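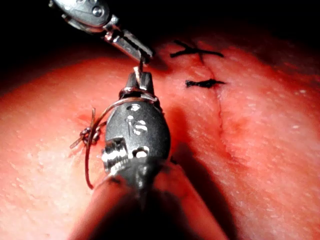
My project was the fit-out plan for the ground floor of the Watkins building, a 44 square metre office that had been split into too many little rooms by whoever had it before. I was on placement with Rotetus from January, and my supervisor there, Glenys Prydderch, gave me the whole thing to plan by myself, drawings, product choices, the lot! On my first visit I mostly looked at cables. They'd been wound round the desk legs the way the brown thread is wound round those jaws, and every time I tried to follow one back to its socket I lost it behind a cupboard. So before I drew a single wall I spent two mornings on my knees with masking tape and a marker, labelling sockets. Very glamorous. It did mean my first plan had the power in the right places, though the door was still hinged on the wrong side (I had copied an old drawing without checking it).

The client wanted one open room for desks, a meeting room that would take six people, and somewhere to make tea that wasn't a windowsill. Fair enough. The existing partitions were stud and plasterboard and none of them held anything up, which our engineer confirmed in writing before I was allowed to cross them out. I kept one, the long one on the corridor side, and took the other three out of the plan. 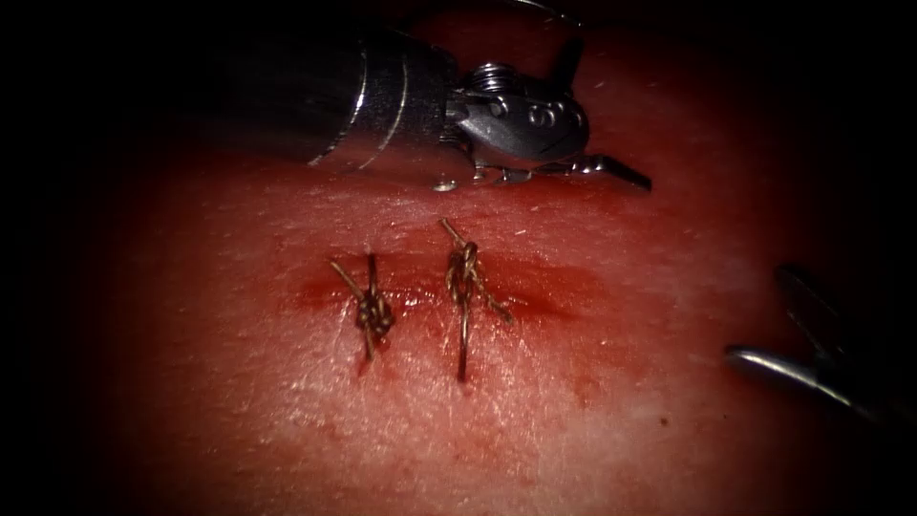

The meeting room wall

I went round in circles on this. I really wanted glass, all of it, floor to ceiling, and I'd drawn it beautifully. Then I priced it. What we ended up with is a solid wall to desk height with a glazed panel above, using the Clidness partition system, and I've come to like it more than my first version – you get the daylight from the street side without everyone watching you eat a sandwich.

Thickness was the other argument. The finished wall is 145 mm including both layers of board and the mineral wool in the middle. I'd drawn it a lot thinner in the early plans, mainly as I hadn't understood that the board on each side counts too, and when I corrected it the meeting table no longer fitted with chairs pulled out. I moved the whole wall towards the corridor and lost a coat cupboard. Glenys spotted that the coats now had nowhere to go before I did, so there's a rail behind the entrance door on the final drawing.
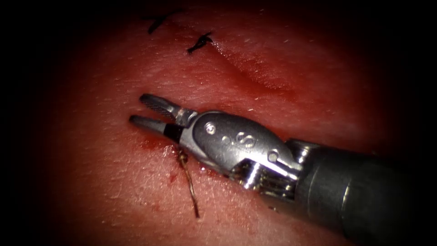 Why not leave the meeting room open and use a screen?

The client does a lot of phone calls with customers, and a screen stops people seeing each other but lets nearly all the talking through. We tried it one afternoon with a borrowed screen and I could follow a whole call from the far desk.

Flooring

The old carpet was in squares and half of them lifted off by hand. I chose Plolance tiles in a mid grey for the desk area and a sheet vinyl for the tea point, with a metal strip where they meet. My order came to one box short. I had measured the room with the old partitions still in it and forgotten that taking a wall away leaves you a strip of bare floor to cover. The extra box and its delivery cost £198, and I had to put that on the variations sheet with my own initials next to it, which was not my favourite bit of the placement.

The other thing I'd change is the order of work. I had the floor going down before the second coat of paint, thinking the decorators could put sheets over it. They can, but they charge for the time, and they grumble, and you still find a dot of white by the skirting.

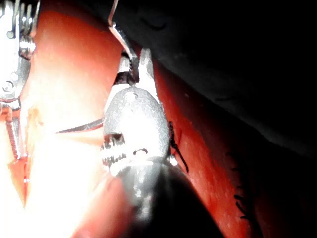 In the final programme I swapped them, so it's both coats, then floor, then skirting, then a touch-up at the end. It added a day. The furniture delivery had to shift to match, and I spent a good hour on the phone sorting that out as the van was already booked for 8 am and the lift at the Watkins building can't be used for deliveries until after nine. (Ground floor, I know, but the loading door is one level down.)

What I still haven't solved is the lighting over the tea point. The ceiling grid doesn't line up with the worktop, so the fitting sits off-centre on my drawing, and moving it means cutting a ceiling tile down to a sliver. I've left both versions in the drawings folder, A with the fitting off-centre and B with the sliver. Glenys prefers A. I prefer B, and the client hasn't picked yet.

Questions about this report: ask at the placement office | Back to top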